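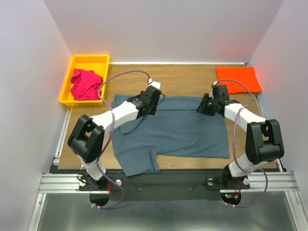 Ausgabe 2 – Stand 2019-07-01

## Fragen zur Kleiderannahme Ludeck

**Was nehmt ihr an?**
Hemden, Pullover, Tücher, Bettwäsche. Keine Schuhe, keine Kissen.

**Muss alles gewaschen sein?**
Ja. Bügeln nicht nötig.

**Kaputter Reisverschluss?**
Bitte Zettel dran – geht dann an Gesta zum Flicken.

**Wieviel kommt zusammen?**
Im April etwa 3000 Teile, davon 400 aussortiert.

**Quittung?**
Nur auf Anfrage, vorher bescheid geben.

**Kann ich was zurückhaben?**
Nein, leider. Taschen vorher leeren!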